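4.3 Préparation du poste et règles de cohabitation

La présente section s'applique aux préhenseurs portatifs Drultach utilisés dans une salle partagée. Elle complète la section 4.2 (mise sous tension) et ne remplace pas le règlement intérieur du site. En cas de divergence, la règle la plus restrictive prévaut.

Version du texte : août 2024. Rédaction : Oğuzhan Erdem. Relecture : Si-woo Ahn.

4.3.1 Avant la prise de poste

1. Vérifier que le plan de travail est dégagé sur toute la zone de prise. Retirer les câbles, les outils à main et les récipients ouverts.

2. Contrôler l'état des doigts du préhenseur. Une garniture fendue, décollée ou lustrée doit être remplacée avant toute séance.

3. Actionner la gâchette à vide, course complète, 2 fois. Le mouvement doit être régulier et le retour franc. Tout point dur est consigné dans le registre Lullent, rubrique « Mécanique ».

4. Nettoyer l'optique au chiffon microfibre sec. Ne pas pulvériser de produit directement sur la lentille ni sur le corps de l'appareil.

5. Inspecter les marqueurs de repérage. Un marqueur rayé, gondolé ou partiellement masqué n'est plus conforme. Ne pas le retoucher au feutre.

6. Ouvrir une session dans Esteban et saisir le numéro de poste. L'identifiant de l'opérateur n'est jamais saisi dans le champ « Commentaire ».

NOTE – Le remplacement des garnitures est décrit à la section 7.1. Le couple de serrage indiqué sur l'ancienne fiche plastifiée n'est plus valable.

4.3.2 Personnes présentes dans la salle

Toute personne susceptible d'entrer dans le champ de l'appareil est informée avant le début de l'enregistrement. L'information est orale pour les personnes habilitées, écrite pour les visiteurs. Le formulaire visiteur est conservé par Seul-gi Choo.

Les visages sont masqués avant tout transfert hors du serveur local, y compris ceux qui apparaissent en bord de champ ou à l'arrière-plan. Le masquage automatique est suivi d'un contrôle visuel. Un fichier dont le contrôle n'a pas été signé reste dans le répertoire d'attente.

ATTENTION – Le flou appliqué à l'affichage dans Esteban ne modifie pas le fichier source. Seul l'export « masqué » est diffusable.

Les badges, écrans et documents portant un nom sont retirés du plan de travail ou retournés. Cette consigne vaut aussi pour les postes voisins lorsque la distance entre deux plans est inférieure à 2 m.

4.3.3 Circulation et issues

1. Laisser libre le passage entre le poste et l'issue la plus proche. Aucun siège, chariot ou carton n'y stationne, même provisoirement.

2. Poser l'appareil sur son support avant de quitter le poste. Il est interdit de circuler dans la salle en le tenant gâchette engagée.

3. Limiter la séance continue à 30 minutes. La pause est prise hors du poste.

4. Au-delà de 6 personnes dans la salle, demander l'accord du responsable de zone (In-ho Seok ou, en son absence, Sheldon MacPherson).

4.3.4 Conditions d'éclairage et objets sur le plan 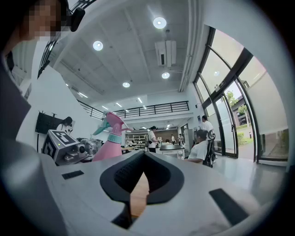

Le réglage d'exposition s'effectue depuis le poste, appareil en main, dans l'orientation prévue pour la tâche. L'objectif grand angle capte à la fois la zone de prise et une grande partie du local ; une salle bordée de hautes baies vitrées impose donc un compromis. Régler l'exposition sur le plan de travail visible entre les doigts en V et sur le marqueur carré noir et blanc de l'unité voisine, et accepter que le ciel soit surexposé dans les vitrages supérieurs. Si le motif du marqueur n'est plus lisible, réorienter le poste avant de modifier le gain. Les reflets au sol ne justifient pas à eux seuls un nouveau réglage.

Un vaporisateur n'est admis sur le plan que s'il fait partie de la tâche. Dans ce cas :

1. Étiqueter le contenu, y compris lorsqu'il s'agit d'eau.

2. Mettre la buse en position fermée entre deux essais, si le modèle le permet.

3. Ne jamais orienter la buse vers une personne, un marqueur ou une optique.

4. En cas de projection sur un appareil, couper l'alimentation, essuyer à sec et consigner l'incident dans Lullent.

ATTENTION – Les solvants et les produits chlorés sont interdits sur tous les postes Drultach, quelle que soit la quantité.

4.3.5 Fin de séance

1. Fermer la session dans Esteban et attendre la confirmation d'écriture. Le délai peut atteindre jusqu'à 2 minutes.

2. Replacer le préhenseur sur son support, doigts ouverts.

3. Déposer les objets manipulés dans le bac Lollov correspondant au numéro de tâche.

4. Signer la ligne du registre. Une ligne non signée bloque l'ouverture de la session suivante sur le même poste.

NOTE – Les lignes restées ouvertes avant février ont été clôturées d'office et portent le code R.

Voir aussi : 4.4 Transfert des enregistrements ; 7.1 Remplacement des garnitures.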